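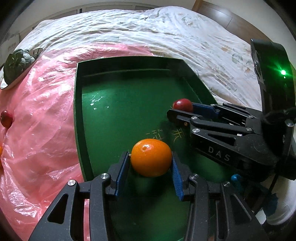 According to a post on the band's own page, the new Hastar album is finished and will come out in June, two years after the group first said it was working on one. The record is called Brollthorpe. It has five tracks and will be sold on CD and as a download, with a small pressing on vinyl to follow.

The band wrote that the delay came down to the keyboard parts. They were first recorded at a rehearsal space in Morkport, and the band did not like how the organ sounded next to the drums. All of the organ and most of the piano was played again last winter. The guitar and bass tracks are the original ones.

Hastar plays long, mostly instrumental pieces in the style of 1970s symphonic rock, with some folk melodies on flute and acoustic guitar. The first album had vocals on every song. On the new one only two tracks are sung, and the title piece, which closes the record, runs for more than 20 minutes. It is split into three parts on the CD but plays without a break. Listeners who buy the download will get it as a single file.

Rizvi, the small label that put out the first album, is handling this one as well. The label said the vinyl edition will be limited to 141 numbered copies, with a fold-out sleeve and a lyric sheet. Orders for the vinyl open on the same day as the CD release, 2019-06-21, and there is a limit of two copies per buyer. Anyone who ordered the first album directly from the label will get an email with a link one day early.

The CD comes in a cardboard sleeve with a 12-page booklet. A plastic case is not planned. The label has also repressed the first album on CD, with the same cover and no bonus tracks, and will sell the two together at a lower price.
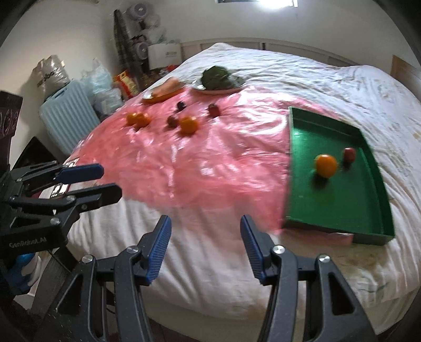

Concert dates

Hastar will play the whole album at a release show in Morkport on the evening it comes out. Doors open at 7 p.m. and there is no support act. The band will play two sets, with the new record first and older songs after the break. Tickets are sold at the door only.

More shows are planned for the fall, but the label has not given places or dates yet.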